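Seeds for swapping

Our seed swap is back on Thursday at two o'clock in the Coetzee Room, and I do hope you'll come along even if all you've saved is a handful of runner beans in an old envelope. Last year 56 of you turned up, and we sent 234 packets off to new gardens — a lovely sight on a grey afternoon!

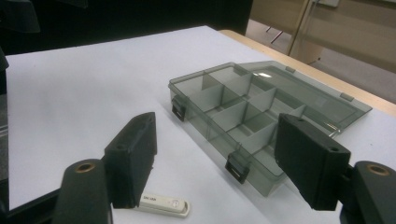

Seeds keep best somewhere cool, dark and dry, so please let yours sit out on a plate for a good week before you pack them up. Paper envelopes are fine for beans and peas, but for the fiddly little things like poppies and lettuce I'm very fond of a divided box with a hinged lid, one sort to each compartment, and a slip of paper tucked in with the name and the month you picked them.

Kumudini Karunaratne is bringing her chillies again and will happily talk you through sowing them. Tea and cake as usual, and do bring a pen for labels.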